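Betreff: Re: [Tasar-Liste] Revier am Wandstead, wer fährt hin?

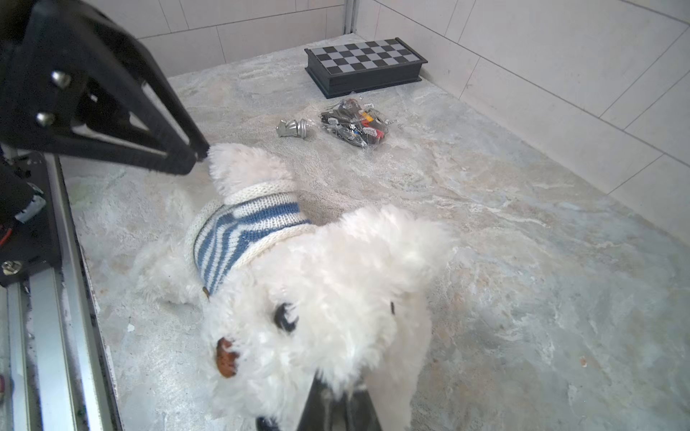
Rarside, 10. Jul 2013

Hallo zusammen,

Grethe Overgaard schrieb:

> Wir überlegen noch, ob sich die weite Anreise lohnt. Mein Mann
> meint, auf dem Wandstead sei im Sommer immer Flaute, und für
> zwei Tage Dümpeln hängen wir den Trailer nicht an. War jemand
> von euch schon mal dort? Und stimmt es, dass man das Boot vom
> Parkplatz bis zum Wasser 300 Meter über Schotter ziehen muss?
> Gruß, Grethe

Grethe, fahrt hin! Unbedingt! Ich bin gestern Abend zurückgekommen und habe immer noch Muskelkater vom Ausreiten, so viel zum Thema Flaute. Am ersten Tag gab es vormittags tatsächlich nur ein paar Striche auf dem Wasser, aber nach dem Mittagessen kam der Wind durch das Tal herein und blieb bis halb acht. Wir haben vier Wettfahrten gesegelt, die letzte davon mit Raumschotkursen, auf denen der Tasar nur so losgezischt ist (meine Vorschoterin hat gejuchzt, ich auch).

Zum Schotter: ja, leider. Die 300 Meter stimmen, und die letzte Kurve vor der Slipstelle ist eng. Mit breiten Reifen am Slipwagen geht es gut, mit den schmalen harten würde ich es lassen. Am Steg von Whitcombe gibt es eine zweite Rampe aus Beton, die darf man nach Rücksprache mit dem Hafenbüro mitbenutzen. Dort vorher anrufen, mittags ist geschlossen.

Noch ein paar Sachen, nach denen ich privat gefragt wurde:

Gemeldet waren 9 Boote, davon zwei mit ganz neuen Crews. Das Feld lag dicht beieinander, an der Luvtonne wurde es zweimal richtig laut. Mehr Boote wären herrlich, Platz ist genug da.

Die Startlinie liegt weit draußen, rechnet mit einer halben Stunde Anfahrt, bei wenig Wind mit mehr. Am Ostufer zieht sich eine Kiesbank hin, die nicht betonnt ist. Ich habe sie mit dem Schwert gefunden, es hat eine Macke an der Unterkante und wird diese Woche gespachtelt.

Zelten kann man auf der Wiese hinter dem Bootshaus, Duschen sind vorhanden, warm nur morgens. Wer lieber ein Bett mag, sollte für die Herbstregatta bald buchen, die Pension im Ort hat wenig Zimmer. Meldegeld wie im Vorjahr 90 pro Boot, Abendessen am ersten Tag inbegriffen. Es gab Fischsuppe, und zwar eine sehr gute!

Im November wollen wir uns wieder zum Trimmabend treffen, Thema diesmal Mastrotation und Lattenspannung. Wer etwas zeigen möchte, schreibt mir bitte direkt.

Grethe, falls ihr noch einen Platz für Segelnummer 1306 auf dem Doppeltrailer habt, sagt Bescheid, dann teilen wir uns beim nächsten Mal den Sprit.

Mast- und Schotbruch
Vilhjálmur Þorgeirsson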